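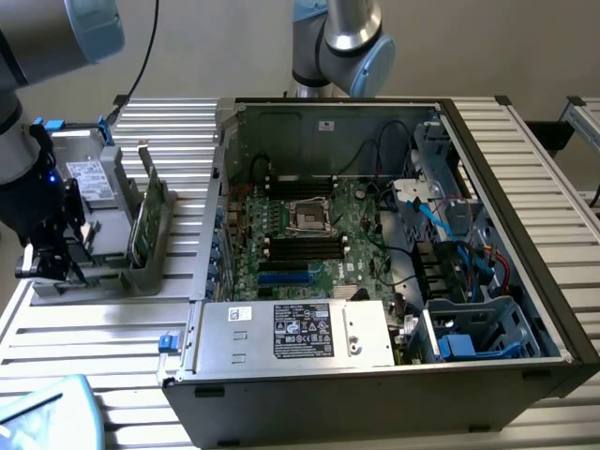
4.2 Order of disassembly

Service manuals assume that a server is opened by someone with good light and no grudge. Our survey of the retired Stasden units suggests otherwise. Of the 13 chassis we received from the Isholm depot, four had lost their side panels before delivery, and two had gained screws that belonged to some other product. The tower in Figure 4 behaved better. Laid on its side with the panel off, it gives up its layout at a glance: memory slots in two banks, one above the CPU socket and one below, and the socket itself empty in its metal retention frame. The power supply wears its regulatory label and its blue latch toward the front edge of the case, where even a tired technician can find both.

Color coding deserves a kinder word than the manuals give it. Blue, in the Clallevel guidelines, means "touch this." The latch obeys the rule. The long expansion slot is blue too, and the guidelines are silent on what one should do about that.

Figure 4. Open tower chassis with CPU socket unpopulated.

Shares 13 | Comments 2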